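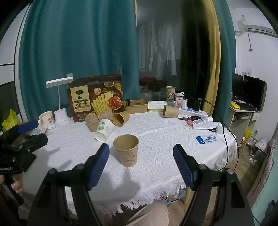

Hoi-yan Poon wrote: It's doing it again. Every takeout drink prints two tickets at the counter, so we make two drinks, and then we have a spare drink and a customer who thinks it's a promotion. Please don't tell me to restart the tablet. I have restarted the tablet.

Ticket 3771
Product: Trernport Register
Site: Tsai Tea Room, Cludham
Priority: Normal (changed from Emergency by support) (changed back by customer) (changed back by support)
Opened: 16 January 2024
Subject: Duplicate order tickets, takeout only

Bonifacio Cabello (support)
Hi Hoi-yan. I won't tell you to restart the tablet. Could you restart the printer?

Hoi-yan Poon
Restarted the printer. It printed a page that says it is a printer. Then I rang up one oolong to go and got two tickets.

Bonifacio Cabello (support)
Thank you. A few questions:
Does it happen with dine-in orders?
Are the two tickets identical, including the order number?
Did anything change recently on your network?

Hoi-yan Poon
Dine-in is fine. Teapots, toast, the lot. It's only things that go out in the paper cups. You'll know the cup, tan with the pink and brown doodles.
Same order number on both. The time is the same too.
Nothing has changed on the network.

Bonifacio Cabello (support)
Same order number means the order is only being entered once, so your sales report should be right even if your milk isn't. I've looked at your settings from here. "Kitchen copy" is off. "Print twice on send" is off. I turned "Print twice on send" on and then off again, which is the sort of thing we do here. Could you try another?

Hoi-yan Poon
Two tickets. For about a minute in the middle there it was four, which I assume was you.

Bonifacio Cabello (support)
It was me. Sorry.

Li-hua Hsu
I work the morning shift and have been copied in. I deleted the Takeout category and made a new one called Takeout 2. Takeout 2 also prints twice. Also all the prices are gone.

Bonifacio Cabello (support)
Prices restored from last night's backup. Takeout 2 has been retired. Please could everyone leave the categories alone until this ticket is closed. I've taken logs from the tablet and passed them to Melaniia, who will pick this up from here.

Melaniia Zakharchenko (support, second line)
Hello all. I've read the logs. Some notes, partly for you and partly for whoever searches for this next.

The register sends dine-in orders to one printer, named COUNTER. It sends takeout orders to COUNTER and to a second printer, named WINDOW. So two tickets is what it has been told to do. The odd part is that both come out of the same machine.

Do you have a printer called WINDOW?

Hoi-yan Poon
We did. It was by the takeout window, back when we had a takeout window. We stopped using it in July. I believe it's in the basement, under the patio umbrellas.

Melaniia Zakharchenko (support, second line)
Is it plugged in?

Hoi-yan Poon
It's under the patio umbrellas.

Melaniia Zakharchenko (support, second line)
Understood. Then something else is answering at its address. WINDOW was set up at an address ending in 100. When you switched it off, the register kept sending jobs there, got no reply, and gave up quietly. There are roughly 800 of these failures in the log. This morning they stop, and the jobs start succeeding. Has the router been replaced, or reset, or unplugged and plugged back in?

Hoi-yan Poon
No.

Ka-ming Ho
Yes. I put the new Lustitz router in last night after closing. The old one was making a noise. I didn't think of it as the network, I thought of it as the Wi-Fi.

Melaniia Zakharchenko (support, second line)
Thank you, Ka-ming. That explains it. The new router handed the counter printer the address that used to be WINDOW's. The register found the counter printer under its new address by name, and it also found something at the old WINDOW address, and cheerfully sent the ticket to both. They are the same printer.

Steps to fix, which you can do between customers:
1. On the tablet, open Settings, then Printers.
2. Select WINDOW and choose Forget. It will ask if you're sure. Be sure.
3. Open Order Routing, choose Takeout, and check that COUNTER is the only printer listed.
4. Print one test order and void it.

Separately, ask Ka-ming to reserve an address for COUNTER in the router's settings. The reservation page on a Lustitz is under Advanced, then LAN, then a second thing also called Advanced.

Li-hua Hsu
Did steps 1 to 4. One ticket. Tried it 7 times to be safe, and voided them all.

Hoi-yan Poon
Confirmed from my side, one ticket each. I'd like it noted that I said restarting the tablet wouldn't help.

Bonifacio Cabello (support)
Noted.

Ka-ming Ho
Reservation done. I found the second Advanced. While I was in there it offered to update itself and I said no.

Melaniia Zakharchenko (support, second line)
Good. Do the update after closing, and print a test order before you go home.

Status: Resolved
Cause: Retired printer left in order routing; address reused after router change
Linked request: warn when two printers share one address (open, no date)

Hoi-yan Poon
Reopening. What is the correct way to ring up a drink that was made but never ordered? There's a shelf of them.

Bonifacio Cabello (support)
Items, Adjustments, Waste, with the reason "Other." I've set the ticket back to Resolved.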